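わたしたち「イモン」は、リネンの貸し出しと洗濯をやっている小さな会社です。小さいといっても、お預かりしているタオルやシーツは毎週2956枚(先月の数字です)。民宿、美容室、歯医者さん、それから銭湯も。どこかで手を拭いたら、それがうちのタオルだった、なんてことがあるかもしれません!

## はじまり

もとは駅裏のコインランドリーでした。洗濯機が三台、乾燥機が一台、あとは座り心地の悪いベンチ。当時の機械はロンドベリ(Rondberg)という古い型で、脱水のたびに床ごと揺れるんです。二階に住んでいたわたしは、その音で起きて、その音で寝ていました。

そのうち近所の美容室さんから「まとめて洗ってもらえない?」と声をかけてもらい、翌月には隣の整体院さんからも。気がつけばお客さま用の洗濯機がうちの仕事でふさがってしまって、これはさすがにまずいなと、いまの場所に引っ越しました。六月の、よりによって大雨の日でした。段ボールの底が抜けたことは、いまだに言われます。

## タオルのこと

タオルの話をすると長くなるのですが、させてください。うちの定番は「オヤラ」というシリーズで、フェイスタオルは一枚89グラム。バスタオルは300グラムです。厚ければいいと思っていた時期もありました。でも厚いと乾かないし、かさばるし、民宿の女将さんには「棚に入らない」と叱られるし。何度も織り元さんに通って、いまの重さに落ち着きました。

柔軟剤はほとんど使いません。吸わなくなるからです。かわりに、乾燥機に入れる前に一枚ずつばさっと振ります。地味です。腕も太くなります。でも、ふわふわの半分くらいはここで決まると、わたしは本気で思っています。 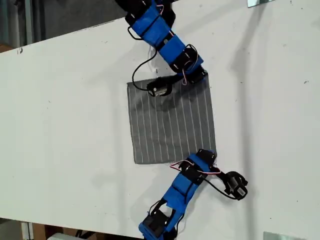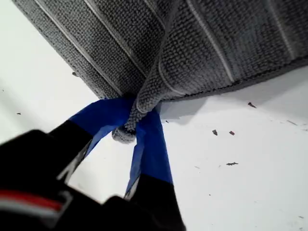
グレーの布に、白っぽい細い線。 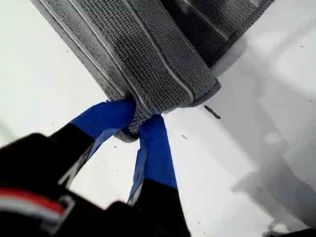 **株式会社イモン 仕上げ・品質課**

このページは、わたしたち仕上げ・品質課が書いています。洗い場のとなり、窓のある部屋です。夏は暑い! 冬は乾燥機のおかげでぽかぽかなので、ほかの課の人がなぜかお茶を飲みにきます。

課の仕事は、たたむ、調べる、繕う、あきらめる、の四つ。「あきらめる」というのは、くたびれたタオルに引退してもらうことです。端がほつれたくらいなら縫って戻しますが、地が薄くなってきたら交代。引退したものは小さく切って、自転車屋さんや近くの動物病院に引き取っていただいています。

たたみ方はお客さまごとに違います。三つ折り、四つ折り、くるくる巻き。輪を手前にするか奥にするかでもめたこともありました(お店の棚に合わせることにして、決着しています)。新しく入った人には、まずこの折り方の一覧を渡します。覚えるまでにひと月くらい、迷ったら壁の見本を見ればだいじょうぶ。

## グランディコのこと

配達の車は「グランディコ」と呼んでいます。前の持ち主さんがドアに書いた名前がきれいに消えなくて、そのまま愛称になりました。朝は六時半に出て、昼すぎに戻ります。荷台の左側が清潔なもの、右側が回収分で、間には仕切りを入れています。

## お取引をお考えの方へ

少ない枚数でもどうぞ。フェイスタオル十枚から承ります。見本の貸し出しもしているので、いつものやり方で何度か洗ってみてください。しみ抜きのご相談だけでもかまいません。ヘアカラーと口紅は得意です。墨汁は、正直ちょっと苦手です。

お電話は午前中だとつながりやすいです。午後は乾燥機の音で、呼び出し音が聞こえないことがあります。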